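Away Travel FAQ: Vutitz Supporters

How many tickets do we get for away matches?
Our allocation for the Cedus match is 436 seats, all in the north corner. Season card holders can buy first, then members. Anything left goes on general sale.

Can I buy for friends?
Yes, up to 4 tickets per order. Every name has to match an ID at the gate.
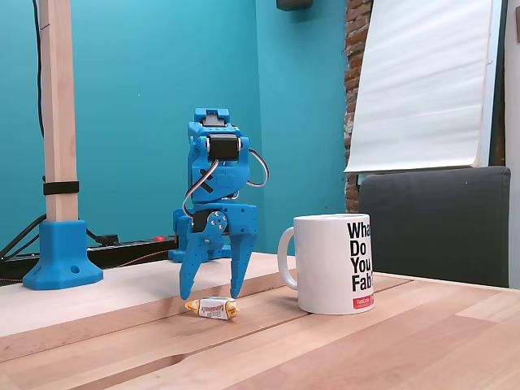 Blue robot arm and a wrapped candy on a tabletop.

Where do the buses leave from?
Giannakopoulos Square, by the bus shelters. Be there 30 minutes early – drivers leave on time.

Can I bring flags and drums?
Small flags are fine. Drums and banners need approval from the home club, so email us a week ahead. Flares and smoke are banned, and anyone caught with them loses travel rights for the season.

Will we be held back after the final whistle?
Usually, yes. Police decide on the day. At Skikico in April the wait was long and the food stands were closed, so bring a snack.

What if the match is postponed?
Tickets stay valid for the new date. Bus fares are refunded to your card.

Updated 1 July 2021

100 shares
4 comments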